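Talks Workshops Range Days Archive Contact

Talks > Girkerthorpe Sport Shooters > Speaker notes

Choosing a first rimfire rifle
Notes for the evening talk, Ladi Etim, 30 Jun 2024

1. Opening

Say good evening, thank the club for the invitation. Tell them I came to shooting as an adult, with no family in the sport, and I made my first purchase too quickly. It was a good rifle, but it was too long for me and I sold it after one season at Runddale.

Ask who in the room already owns a .22. If it is most of them, go faster through part 2.

2. Fit comes before features

Length of pull first. New shooters look at the barrel and the scope, and they forget the stock. Let them try the two club rifles, the short one and the standard one, with the bolts open. Check both chambers myself and show them to the room before I pass anything.

Then the weight. A heavy barrel feels steady on a bench and very tiring when you stand. If they plan to shoot standing, they should hold the rifle up for one full minute in the shop. Most shops allow this – ask politely. 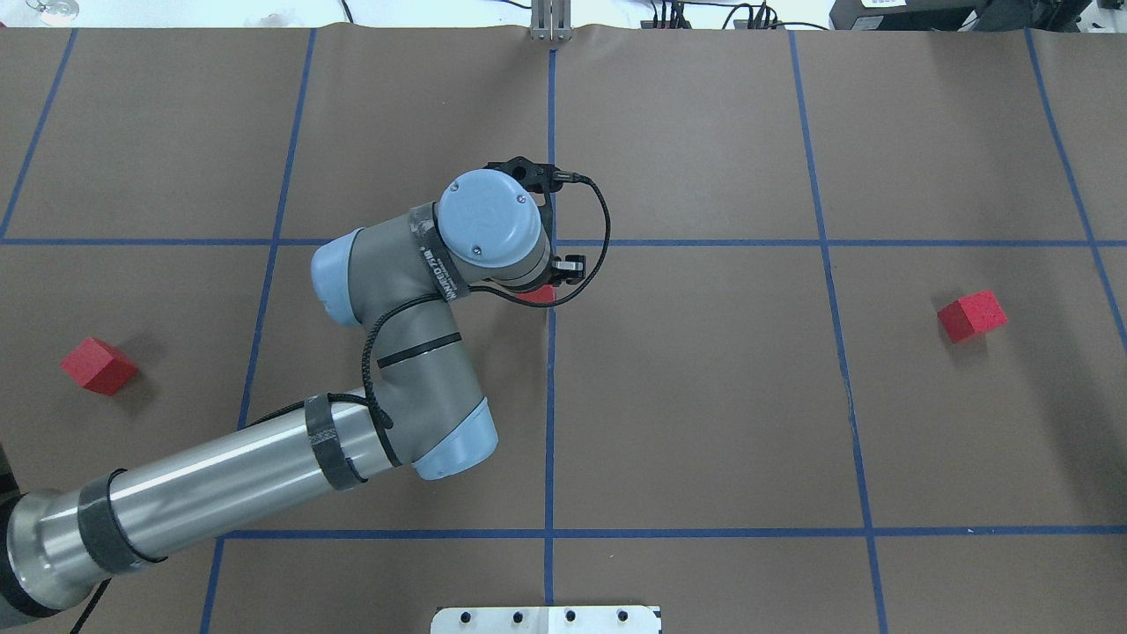

3. Bolt action or semi-automatic

Be fair to both. I prefer the bolt action for a beginner, as it makes you slow down between shots. The semi-automatic is more fun for many people, and fun is a good reason too. It can be more particular about ammunition, so buy small boxes of several kinds before you buy a case.

Tell the Adeleke story only if there is time. (Rifle would not feed, we changed three magazines, the problem was the ammunition.)

4. Distance and sights

Start at 50 yards with a rest. Do not go to 90 until the groups at 50 are boring. Mention that our long lane is closed until August.

Iron sights or scope: somebody will ask. My answer is to learn iron sights for a few visits, then decide. A low-power scope is enough for our lanes. Check the mounting screws before each visit – I use a small Toteck driver and it lives in my range bag.

5. Ammunition and records

I fired 200 rounds of one kind before I trusted my zero. Show the notebook. Page 43 has the windy day, with the bad group in the corner. Write the wind, the light and the ammunition each time.

6. Questions

Repeat each question loudly for the back row. If they ask about local law or transport, send them to the membership desk. Collect the club rifles, bolts open, before people go for coffee.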